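Teaching a Humanoid to Tidy a Desk: Final Report

Independent Build Project, fall term
Maysoun Hourani and Esperanza Kowalczyk
Submitted Nov 22, 2019

1. What we set out to do

Our proposal in September promised a full-size humanoid robot that would sort small household objects into baskets in an ordinary room. Our advisor wrote "ambitious" in the margin and underlined it. We took this as praise.

We did not build the robot from bare metal. The body is a secondhand Melska research kit with its legs, torso and arms intact and its original hands missing. We were responsible for the right-hand gripper, the wiring, the arm control software, and everything that went wrong. The work was done at home, in the main room of the apartment we share, where the washer and dryer also live. The robot is named Witholm, after the street. We had a longer list of names and could not agree on any of them.

2. Budget

We spent $2,111 including shipping. Most of that was the kit. The next largest item was replacement motor drivers, of which we bought two, the first having been connected backward by one of the authors. The authors have agreed not to say which one. (It was Esperanza. — M.H.)

Baskets, tape, note paper and other supplies came out of the grocery money and are not itemized.

3. The gripper

The gripper went through nine versions. The first three were rigid two-finger clamps that worked well on anything shaped like a brick. The objects we wanted to sort were not shaped like bricks, and version 3 launched a grape across the room with real conviction.

From version 4 on we used curling fingers pulled by cords, with a spring to open them again. The cords stretched. We re-tied them, they stretched again, and eventually we switched to a braided fishing line sold by Amrani Supply, which held. Version 9 closes until the motor current rises past a set limit and then stops. There is no pressure sensor in the fingertips. We ordered one and it is, according to the tracking page, still in transit.

Motor current is a crude way to feel things. A stiff joint looks the same to the software as a firm object, so on a bad day the hand will stop half closed and report that it is holding something. We added a check that compares finger position against the expected size of the object, which caught most of these false grips and also rejected a few perfectly good ones.

4. Control software

We used the open-loop arm planner that came with the kit as a starting point and replaced the parts that assumed a much better robot. The sequence for each object is: move above it, lower, close, check the current, lift, move above the basket, open. Object and basket positions are typed in by hand before a run. Camera-based detection was in the proposal and is now in Section 7, Future Work, where it has plenty of company.

The planner, which Maysoun called Druditz in the code and which we are now stuck with, moves slowly on purpose. In early tests we ran the shoulder at the default speed and the reaction pushed the whole body backward. Slowing it down helped, and so did letting the knees bend a little before each reach so that the weight moves over the front foot. Walking was never attempted. Each session begins with the two of us shuffling Witholm to its starting position like a refrigerator.

5. Workspace and test runs

Setting up the room took longer than either of us would like to admit in a graded document. The desk had to be against a wall so it could not creep away during a reach, and the robot had to start from the same spot every time, or the typed-in positions meant nothing. Being out by a thumb's width at the feet was enough for the hand to close on air.

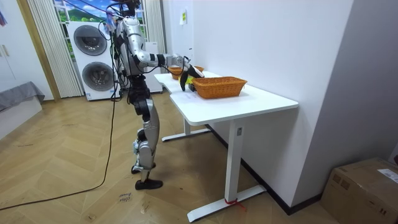 Reach was the limit that shaped the whole test. Standing at the end of the desk, Witholm can lean in and get the right arm out over the tabletop, but the far corners are a matter of hope. We kept the pickup area close to the near basket so that the hand could hang straight down over an object, as it does over the little yellow one, and then travel only a short way sideways to let go. The second wicker basket, back by the wall, calls for more shoulder rotation and was the source of most of our misses. Cable management is visibly a topic for another semester: the bundles come off the head and back, and the long black one wanders off over the parquet, where each of us has stepped on it.

A test run was 20 attempts, with the objects put back by hand between them. We changed only one thing between runs, a rule we adopted after an evening in which we changed four things, saw a great improvement, and never found out why.

In the final run to the near basket, every attempt but two ended with the object in the basket. One failure was a false grip of the kind described in Section 3. The other was a clean pick, a clean lift, and a release just outside the rim. We had mistyped the basket position. Witholm did exactly what it was told, and did it with more poise than we showed afterward.

We did not complete a full run to the far basket. The shoulder motor ran hot during long reaches and the driver shut itself down to cool. Waiting for it made the attempts too uneven to compare, so we have left those results out.

6. Problems worth recording

Vibration. When the washer spins, the floor shakes enough to move the hand while it hovers. We lost most of an afternoon to this before noticing that the "intermittent control fault" lasted exactly as long as a load of towels. Laundry and robotics are now scheduled separately.

Connectors. The kit uses small push-on connectors at the elbow that work loose after repeated motion. A dab of hot glue fixed it. Taking the elbow apart again has been correspondingly unpleasant.

Emergency stop. Our first stop button cut power to everything, including the motors holding the robot up. It sagged at the knees and Maysoun caught it. The current version freezes the arm and leaves the legs powered, with a separate switch for the rest. Anyone repeating this project should do that part first, along with a proper overhead support, which we priced and then did not buy.

7. Future work

Camera detection of objects and baskets. Fingertip sensing, should the part arrive. A shoulder driver with a heat sink of a serious size. Use of the left arm, which so far has spent the term folded up and drawing standby current.

8. Who did what

Maysoun wrote the planner changes, the grip check and Sections 1, 4 and 6 of this report. Esperanza designed and built the gripper, did the wiring and wrote the rest, with the exception of one parenthesis in Section 2, which she disputes.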